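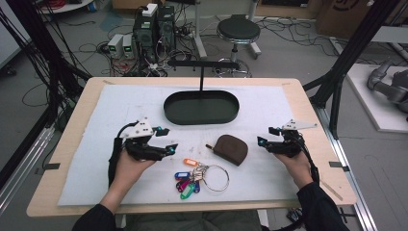 The green tray on the wooden table.

Kerstin Reuter had promised to bring the plum cake to the Diekmann reunion, and she had promised it in front of witnesses, at a funeral, which is the worst place to promise anything because you are soft all over and would agree to climb a mountain if a cousin asked you nicely.

It was her Aunt Zunemari's cake. Zunemari had made it every September for as long as Kerstin had been alive, and for a good while before that, in the narrow kitchen on the hill above Zirkivitz, with the window propped open by a shoe and the radio talking to itself on top of the refrigerator. She had carried it to the reunion on a green tray, and when the tray came in the door people put down whatever they were holding. Children who had been fighting stopped. Uncle Listileo, who was not really anybody's uncle but had been married to enough of the family to count, would take off his hat.

There was a recipe. Kerstin had it, on a card so soft from handling that it felt like cloth, and the card said: plums, flour, butter, the usual. Bake until done. On the back, in pencil, it said 638, and nothing else.

She had puzzled over that number for most of the summer. It wasn't a temperature, unless her aunt had been baking in a forge. It wasn't grams of anything she could think of, as Zunemari had measured with a chipped blue cup and the palm of her hand. Kerstin tried it as a weight of plums anyway, one hot evening in August, and got a cake that slumped in the middle like an old mattress. She ate it over three days with a spoon. It was not bad, she told herself, and on the third day she threw the rest to the birds, and the birds took their time about it.

"Call Listileo," her mother said on the phone. "He was always hanging around that kitchen."

"He was hanging around for the cake."

"Well, then he was paying attention, wasn't he?"

So she called him. It was a Wednesday, about 9 in the morning, and he answered as though he had been sitting beside the telephone since spring, waiting for somebody to want something. He told her about his knee. He told her about the new people at the bottom of the lane, who had painted their fence yellow and turned out to be perfectly nice, and about a letter he had written to the bus company, and how the bus company had replied with a letter that had his name wrong. Kerstin put the kettle on and made tea and drank most of it. You did not hurry Listileo. You got in and let the river take you.

"The plum cake," she said at last, when he stopped to cough.

"Ah," said Listileo. And then he didn't say anything for such a long time that she looked at the phone to see if it had died.

"There's a number on the back of the card," she said. "638."

He laughed then, a big wheezy laugh that went on until it became a cough again. "That's the bakery," he said. "Those are the last three numbers of the bakery. She could never remember if it was 638 or 683, and once she got a dentist."

Kerstin sat down on the kitchen stool.

"She bought it?"

"Not at first. The early ones she made, and oh, they were terrible, Kerstin, you were too little to know. Like eating a wet coat. And your grandfather said something, the way he would, and the next year she drove over the hill to the bakery and bought one, and took it out of the box and put it on the green tray, and everybody said, Zunemari, at last! What was she going to do? She couldn't go back after that."

"For how long?"

"Until the end," he said. "They put it aside for her. I drove her, the last few years, when her eyes were bad. We used to stop at the overlook and eat the corner off it. She'd patch the place with powdered sugar."

Kerstin thought of all those Septembers, and of herself at seven, standing at her aunt's elbow with a dish towel around her middle, being allowed to shake the sugar. She remembered shaking it very carefully over one corner in particular. She remembered her aunt saying, a little more there, sweetheart, no, a little more.

"Did anybody else know?" she asked.

"Your mother, I should think. Your mother knows everything. Me. And the fellow at the bakery, he was a gentleman about it." He cleared his throat. "You could make your own, you know. There's no law. You're a better cook than she was, and I say that as somebody who loved her very much."

It was the first time she had heard him say so, although it seemed to her, after he had said it, that she had been told it a good many times, in the matter of hats being taken off and a car being driven slowly over a hill.

They talked a while longer. He had her write down the name of the road, and where to turn, and that she should bring cash because the card machine was moody. He said there would be close to 50 people this year, with the babies, and that one cake had never been enough and that this had always been part of its charm. He asked if she still had the tray, and she said of course she did, it was right there on the shelf, she was looking at it.

On the morning of the reunion she picked him up at the end of the lane, by the yellow fence. He was wearing a tie. He had a paper napkin folded in his breast pocket and a second one in his hand, and he held the second one out to her through the window before he even had the door open.

"For the overlook," he said.

The road went up through the orchards – most of them already picked, the ladders left leaning in the grass – and Kerstin drove with the windows down while he told her about the bus company, who had written again. They had his name right this time, but they had sent somebody else's timetable. In the back seat, wrapped in one of Zunemari's own dish towels, the green tray slid a little on the bends and knocked softly against the shaker of powdered sugar.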